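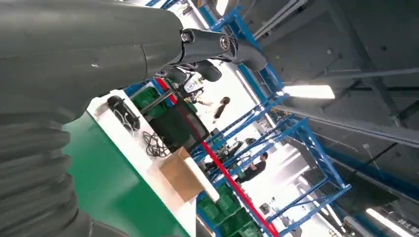
What does the Vilell bench package include? The package covers the arm, the gripper, the controller, on-site setup and 5 days of operator training.

Stundent has completed its review of the Vilell package, carried out by Albane Carré and Thaddäus Ortner. A summary follows in this thread.

12 replies · 41 likes

Setup: The supplier's team completed installation and safety checks in two working days. The written instructions are clear, although the section on cable routing should be expanded.

3 replies · 18 likes

Performance: The test program called for 175 picks of small boxed parts. The package completed 164 without operator help. Most of the remaining picks failed on glossy packaging, and the supplier has been informed.

7 replies · 33 likes · 9 shares

Training: Operators with no prior robot experience were able to change a pick routine by the end of the course. Course materials are available in English and French – a German edition is planned for April.

1 reply · 14 likes

Service: The standard contract provides remote support during business hours. Night coverage is sold separately through Forner. Shops running a late shift should request both quotes before signing.

2 replies · 16 likes

Our rating: recommended for small-batch kitting, with reservations for glossy or transparent packaging. Requests for the full report may be addressed to Joaquín Ledesma at Stundent.

5 replies · 27 likes · 11 shares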